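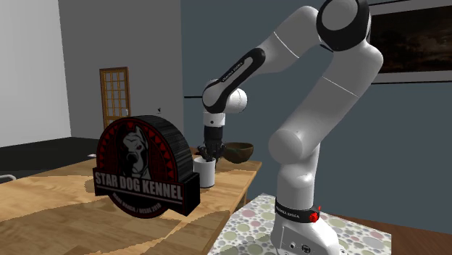 White arm with black panel, lettered FRANKA EMIKA

Motorcycles > Chassis and Suspension

Is the Katilora steering damper worth it, or am I paying for anodizing?

Posted by Tudur Parri, 2022-10-29

I have a Mathias 400 twin, bought used in July. Mostly back roads, plus two track days so far and hopefully more next year. On the second track day the bars gave a quick shake coming over the rise before the back straight. It happened every lap, lasted maybe a second, and stopped by itself. It never got worse than that but I didn't like it.

The guy at the dealer looked at the bike for all of a minute and told me I need a Katilora damper. It's $516 with the mounting kit. He also said it would "transform the front end" and that all the fast guys run one. I asked which fast guys and he changed the subject to tires.

I've read the Katilora page three times and I still can't find one number on it. There's a lot about race heritage, and a graph with no units on either axis. The cheaper one people mention is the Brendetti, which is $107 and looks like a screen door closer, but at least the instructions say how much force it makes at each click.

Things I've checked: tire pressures are where the track day people told me to set them, front wheel was balanced when the tires went on, chain is fine. Fork oil is whatever the last owner left in there. Steering head bearings I have not touched. Bike has 32 psi in the front for the street and I drop it for the track.

So is the expensive one really different, is the cheap one junk, or is this a case of a dealer finding a home for something that's been on his shelf? I'd like to hear from someone who has run either of these and isn't selling it.

4 replies to this thread, 1 hidden for advertising

Leonor Nogueira
Marked helpful by the original poster

I've had a Katilora on one bike and a Brendetti on another, and I paid for both of them, so take that for what it's worth.

Before you spend anything, look at the steering head bearings. You listed everything except the one part that most often causes what you're describing. Get the front wheel off the ground, have someone steady the bike, and grab the fork legs down by the axle. Pull and push. If you feel a knock, the bearings are loose. Then let the bars swing slowly from side to side with one finger. If they want to stop in the middle, there's a notch worn in the race and you need new bearings, which cost less than either damper and will fix a problem you have whether or not you ever go back to a track.

A damper on top of loose bearings hides the symptom. It'll feel better for a while and then one day it won't, and you'll have lost the warning.

Second, your own riding. Sorry, but it has to be asked. Coming over a rise on the gas the front gets light, and if you're hanging on to the bars with both fists you're feeding every twitch of your shoulders into it. Grip the tank with your knees and loosen your hands on the next session and see if the shake is the same. On mine, half of it went away. I was annoyed because I'd already bought the Katilora.

Third, what did you do to the ride height? Used bikes come with surprises. If the last owner pushed the fork tubes up through the clamps to make it "turn faster," you've got less trail than the factory wanted. Measure how much tube sticks out above the top clamp and compare it with the manual. Mine was way off and the seller swore it was stock.

Now the actual dampers. The Katilora is nicely made. The adjuster has a firm click, the rod is smooth all the way through its travel, and it hasn't leaked. Is it worth nearly five times the price of the other one? I can't feel nearly five times anything. With both set to the middle they slow the bars down by what seems to me a similar amount. The difference shows up at the light end. The Katilora goes down to almost nothing, so you can leave it there in town and forget it. The Brendetti on its lightest click still has some drag, and in a parking lot the bike feels like it has a flat front tire. That could be just mine. I've only owned one.

The Brendetti's rod end also had play in it out of the box. I replaced it with a better one from a bearing shop and it's been fine.

I wouldn't put either on your bike until the bearings, the fork height and the fork oil have all been dealt with. A shake that quits in a second on a light bike over a crest is pretty normal, and plenty of people just live with it. If it starts lasting longer, or you get it on flat pavement, stop riding it and find out why.

As for "all the fast guys run one," go walk the paddock and look. Some do.

Ashwin Pisharody

Get the Katilora. You get what you pay for. I have one on my bike and never had a single problem with headshake. My buddy has a Zulov and he loves that too but they're even more money.

Tudur Parri (original poster)

Did you have headshake before you put it on?

Ashwin Pisharody

No it was on the bike when I bought it.

Tegwen Dafis

Mostly agree with Leonor, with one argument. I wouldn't be so quick to call it normal. I had a "normal" little shake on a bike for a whole season and it was a front tire that had worn into a shape. Plenty of tread left, looked fine standing next to it. New tire, gone. So put tires on your list, and not just the pressure. If you bought the bike used, look up the date code on the sidewall. Sellers tell you the tires are "nearly new" and what they mean is nearly new when they were put on.

Also check how the damper mounts before you order anything. The Katilora kit I looked at for the Mathias clamps to the fork tube and takes away some steering lock on one side. It's mentioned in the install sheet and not on the sales page — make of that what you will. If a damper hits the end of its stroke before the bars hit their stops, that's dangerous, full stop. Swing the bars all the way both ways by hand before you ride it, with any brand.

On the graph with no units: I wrote to them and asked. I got a very friendly reply with the same graph attached.

If the dealer is so sure, ask him whether you can bring it back after one track day if nothing changes. I'd be curious what he says.

Tudur Parri (original poster)

Got the front end up last night with a friend holding the tail. There is a knock. Not a big one but you can feel it. Fork tubes are also 5 mm higher than the manual says. Ordering bearings and fork oil, damper can wait. Haven't looked at the date code yet because I have a feeling I know.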